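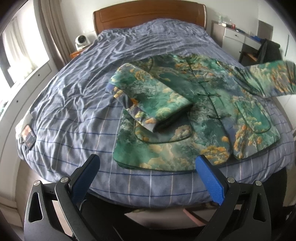

Green padded jacket, mandarin collar, frog closures.

1/ Notes on storing padded clothing over summer. Wash or air everything first. Body oil left in the collar will yellow by July.

2/ Vacuum bags are fine for polyester fill, less so for down or cotton wadding. I left a cotton-filled vest in a Pleveo bag for 7 months and the creases never came out.

3/ Humidity matters more than temperature. Aim for the low 50s on the meter. My Clisen reads 3 points high – check yours against a salt test before trusting it.

4/ Cedar blocks lose their smell and need sanding. Lavender smells nice and does very little. Moth traps catch males only, so treat them as a gauge.

5/ Fold along the seams, tissue in the sleeves, heaviest piece at the bottom. Cotton bag over plastic tub if the closet is on an outside wall.

6/ Colour transfer is real with dark linings. Plain white tissue between layers, 15 sheets does my whole shelf.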